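Teaching a simulated arm to tidy up after itself: recording demonstrations by remote control

Posted September 9, 2025
Filed under: Tutorials, Teleoperation

I have now driven a robot arm through 137 demonstrations of picking up a small cube and putting it somewhere else. A toddler could have done the lot before lunch and would have enjoyed it more. The arm now does the job by itself most of the time, and this page covers how to get to that point without repeating my February, during which I recorded 900 attempts and threw every one of them away.

I'm assuming you have a simulator running, an arm model with a two-finger gripper, and something to steer it with. I use Zenlow for the recording and the Flukitz handset for steering, and where their menus differ from yours you'll have to squint a bit. The order of work is the same whatever you've got.

What you need before you start

A handset, 3D mouse or VR controller that gives you position and rotation together. You can do it with a keyboard. I did it with a keyboard for two evenings and my left hand has still not forgiven me.

A simulator that will save and restore its full state.

Somewhere to put the files. Mine are small as I record joint angles and object positions and render the camera views later.

A chair you like.

Step 1: Write the task down in one sentence

Do this on paper, before touching the controls. Mine says: "Pick up the named cube and set it down on the named block, then move the hand clear." The last part matters more than it looks. In the February batch I stopped recording the moment the cube was down, and so the trained arm would place it beautifully and then stand there holding on to it, like a guest who has handed over the wine and can't let go of the bottle.

If your sentence has three "and"s in it, you have two tasks. Record them separately.

Step 2: Set your home pose

Pick a starting pose with the fingers pointing straight down and enough height to clear the tallest thing on the table. Save it. Start every single demonstration from it, and come back to it at the end.

In Zenlow you move the arm where you want it, open the Poses panel and press Store. Press it again after you've changed anything about the table. The panel will cheerfully send your arm home by way of the furniture.

Step 3: Match the handset to the view

Push the stick away from you. The hand should move away from you on the screen. If it comes towards you, swap the axis now. You will be tempted to "get used to it". I got used to it, and my early demonstrations all begin with a small, confident lunge in the wrong direction, which the arm then learnt.

Set the speed lower than you'd like. I run the Flukitz at 11 on its own unlabelled scale, and whatever that is a measure of, it's slow enough to stop before I hit something.

Step 4: Drive one badly, on purpose

Record a throwaway run and play it back. You are looking for three faults:

Dithering. The hand hovers over the cube while you make up your mind. The arm will learn to hover too, and it has more patience than you.

Diagonal approaches. Coming in at a slant means one finger arrives first and shoves the cube. Get above it, stop, turn the wrist to match the cube's faces, go down.

Gripper panic. Opening and closing several times in a row. Close once, wait a beat, lift.

Delete the run afterwards. I mean it. Mine got into the training folder and took most of an afternoon to find.

Step 5: Record in short batches

Ten or so demonstrations, then get up. My worst files all come from the end of long sittings, and I can spot them by the speed alone.

Between runs, let the simulator shuffle the cubes, turning them as well as moving them. If they always sit square to the table the arm never learns to turn its wrist, and the first crooked cube will defeat it utterly.

Step 6: Vary the heights

My first table had everything lying flat on one surface, and what I got for it was an arm that knew one height and believed in it firmly. The current one has a block either side of the base, and I drive each of them in separate batches. 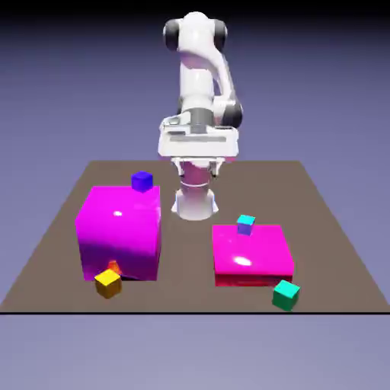 Picking from different levels is mostly a question of what you do before going down. I stop well above the target, check the hand from a second view, and only then lower it, and I do the same on the way back up. The dark blue-violet cube right at the back edge of the tall magenta block is the one that taught me this: go straight for it from the side and the hand has to get past the block first. The cyan-topped one on the low slab is far kinder, and it's where I'd start. Leave the little yellow one by the foot of the tall block until last, as there isn't much room on that side for a pair of fingers, never mind the wide housing they hang from.

Step 7: Throw things out

Watch every run at double speed before it goes into training. Bin anything where the cube slipped, where you bumped a block, or where you paused for a drink. Keep the ones where you missed slightly and corrected it smoothly, because the arm will miss slightly too and needs to have seen what to do next.

Step 8: Train, then test on layouts you haven't driven

I use the Rizvi trainer with its stock settings. It writes a checkpoint whenever it feels like it; the one I kept was 1297, and the later ones were worse. Test each candidate on shuffled tables that weren't in your recordings, and write down where it fails. Then go back to the handset and record those cases.

If the arm keeps stopping short

Check that the hand height in your recordings is measured from the fingertips. Hereter exports measure from the wrist, and mixing the two gives you an arm that grasps thin air with great conviction. There's a tick box for it on the export page, at the bottom, under the logo settings.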